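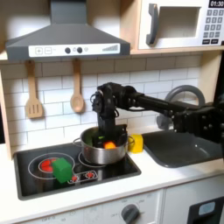

Wake me up when it can do the lasagna dish, wrote a reader under my July post, and I laughed, and then I went and looked at the lasagna dish in my own sink and stopped laughing. So! Can a robot do your chores yet? I've been chewing on this all summer, and my answer is still "some of them, kind of, if you set the table for it first."

Look at where the practice happens. It's a play kitchen, with a painted-on burner and a couple of foam blocks, and a toy microwave that says 01:30. The job is stuff like reaching into a pot where there's something orange and something green. My niece was doing that at two (she also threw the pot, so I guess the arm wins on manners).

But I don't want to be snotty about it, because reaching into a pot is hard! The sides get in the way, the metal is shiny, and half of what you want is hidden behind your own fingers. I do it without looking while yelling at the dog. Try it wearing oven mitts and tell me how you do.

I got to thinking about the packing place in Dullwood where I worked for 7 years. We put 400 orders through on a decent day, and the machines there were great at one thing, over and over, as long as the boxes showed up square. Send a squashed one down the line and somebody had to walk over. A kitchen is all squashed boxes. Nothing in mine is ever where I left it - and half of it is sticky.

So for now I'd split it up like this. Floors, yes, I've had a robot vacuum for ages and love it. Picking up one small thing and holding it, sure, I'd let an arm try that at my counter.
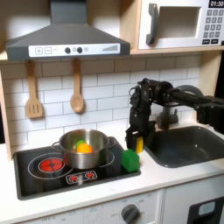 What I'd pay for

Laundry, start to finish. I'd hand over 1000 dollars tomorrow for a machine that pulls it out of the dryer, folds it and puts it in the right drawers. Fitted sheets included, please.

Dishes would be next, and yes, that means the lasagna dish too. I'm leaving it to soak until then.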